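The Things That Stay Out

Desmond Halvorsen has a theory about tabletops, and he will share it with you whether or not your coffee has arrived. A table, he says, collects whatever a household hasn't made up its mind about. He has repaired over 1000 of them at his shop in Tierney, and hardly one came in with its drawer empty -- there were always buttons, stamps, a key to something long gone. 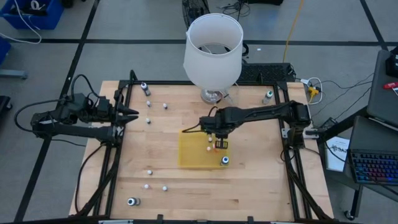 Butcher block is his favorite, partly because it forgives so much. Put a lamp with a plain white shade at the back, he says, and even little bottles and a scatter of small white balls start to look at home on the pale wood. He likes a shallow tray too, yellow if you can find one, for the bits that roll.

His own kitchen table in Istmont has 2 trays, both full. He means to sort them out in February, when the shop is slow and the light comes in low over the sink.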